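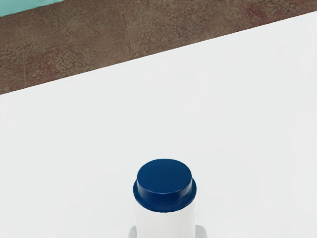 How to clean and re-wax a white painted table

I have painted three tables white in my life and the first one became yellow in two years. After this I started to read more and to ask people who know better. Below I write how I do it now. It is for tables painted with chalk or matt paint and finished with wax. If your table has varnish, this method is not for you.

What you need

Mild soap, two soft cloths, 500 ml of warm water, clear furniture wax, fine sandpaper and one old cotton T-shirt. I use the clear wax from Biltent, but any wax without colour is good. Please do not buy the "antique" one, it has brown colour inside.

Step 1. Wash

Put one teaspoon of soap in the water. Wring the cloth very well before you touch the table. Go from one end to the other in long lines and dry at once with the second cloth. Leave the table until the next day.

Step 2. Look for greasy places
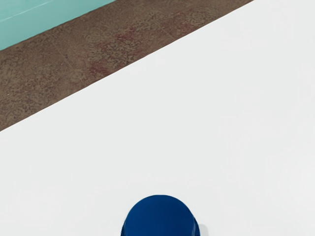
Picture: Ritva Seppälä

Stand low, so that the light from the window comes along the table. Old wax looks shiny in such light and the clean paint looks dull. Rub the shiny places with a little white spirit on the cotton, with the window open. If a mark stays after this, it is probably in the paint itself. Then you can sand it very lightly and paint this place again.

Step 3. Wax

Take wax of the size of a hazelnut. It is less than you think! Rub it in small circles and finish each part before you begin the next. After 20 minutes polish with a clean piece of the T-shirt. My neighbour in Villanueva puts three layers, but for me two are enough.

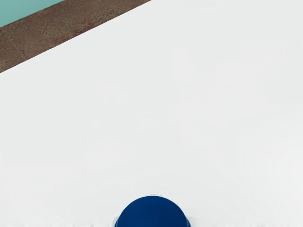 White tabletop, even finish

Step 4. Wait

You can put light things on the table after one day. For hot cups use always a coaster, also later, for wax becomes soft from heat. The full hardening takes some weeks.

I repeat the waxing every January and the washing when it is needed. Used cloths with white spirit must dry flat outside before you throw them away, they can catch fire if they lie in a heap.

Last changed: 10/29/20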